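The Summer We Stopped Reading Levels and Started Reading Aloud Again

How we fell back into bedtime stories with a kid who could already read 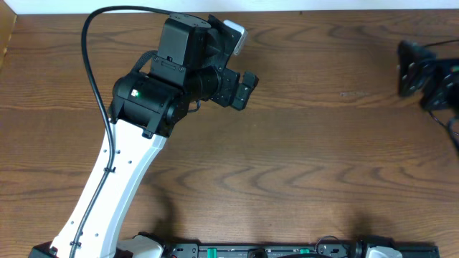
So when do you stop reading to a child who can read on their own? Whenever the child asks you to stop, and I'd drag my feet even then. Mine is nine and I quit when he was seven, and I've spent the past few months undoing it.

I should explain how we got there. My son learned to read early and fast, and I was so proud that I handed the whole thing over to him like a set of car keys. He had his lamp, he had his library pile, and I had an extra half hour in the evening to fold towels and stare at my phone. It felt like a graduation! Then the school sent home a reading log with a box for minutes and a box for level, and little by little books turned into something he finished so he could write them down.

By last August he was choosing the thinnest thing on the shelf. I'd ask what it was about and get a shrug. I asked him once what his favorite part was and he told me "page 61," and when I looked, page 61 was the end.

What got us going again was a power cut. It went out at 8:30, too early to sleep and too dark to do much, and I picked up the nearest book, which was an old paperback of mine called The Lighthouse at Plikuren that I'd been meaning to give away. It's 400 pages long, the print is tiny, and the first chapter is almost entirely weather. I read it by flashlight in what I can only describe as a terrible sea captain voice. He laughed at the voice for a while and then he stopped laughing and wanted to know whether the dog got off the boat. The lights came back on somewhere in chapter two and he yelled at me to turn them off.

We finished that book in seven weeks. He could never have gotten through it alone (he tried, he snuck a chapter one morning and came to me furious about the word "isthmus"), and that turned out to be the part I'd completely missed. A kid's ears are way ahead of their eyes. Mine could follow a smuggling plot, two sets of brothers and a court case, as long as he didn't also have to haul every sentence off the page by himself.

I talked about it with Cauã Vieira, who taught my son in second grade and now runs the after-school library at Devden. I expected some gentle teacher wisdom and got a telling off. "You stopped because he passed a test," he told me. "He didn't know it was a test. He thought you got bored." Ouch. I went home and read for an hour that night.

Cauã's group meets in the reading corner at 3, straight after the bell, and he reads to kids as old as twelve. They pretend to be doing other things. Some of them draw, a couple lie on the floor with their hoods up, one girl braids yarn the entire time. He never asks them questions at the end. I asked him how he knew they were listening and he said that if he skips a paragraph, somebody groans.

I've stolen nearly all of his habits. The drawing one has been the biggest help, as my son is a wriggler and I used to spend half the story telling him to lie still. Now he has a pad and a pencil and he can scribble whatever he likes. Mostly he draws maps. The one for Plikuren has a shop on it that isn't in the book, called Aguiar, where apparently you can buy rope and soup.

The voices I've had to give up on, apart from the captain. I can't remember from one night to the next who has which accent, and he can, and he corrects me. We've settled on me reading in my own voice and him doing the shouting. If there's a "Fire!" or a "Who goes there?" I point at him and he lets it rip. Our neighbors have been very nice about it.

We've had flops too. I was desperate to share a book I adored at his age and he hated it so much he offered to brush his teeth early. I kept pushing for four nights, and I wish I'd dropped it after one. We also tried an audiobook while I cooked, which he liked fine, but he wandered off in the middle and didn't ask to rewind. For car rides it's great. At bedtime he wants to be able to butt in.

And the reading log! I wrote his teacher a slightly nervous note asking if being read to could count, and she wrote back "of course" with a smiley face. I'd been dreading that for no reason at all. We put down the title and leave the level blank.

Right now we're on a monster of a fantasy novel, 700 pages, with a horse called Lusto who is by far the smartest character in it. I fall asleep in the middle of sentences. Apparently last week I carried on talking after my eyes closed and told him the king needed to move the laundry over, and he let me go on for quite a while before he poked me.

He reads by himself in the mornings again, by the way. It's comics, mainly, and a book about sharks he's been through so many times the cover has come off. I haven't said a word about it. I just taped the cover back on and left it on his chair.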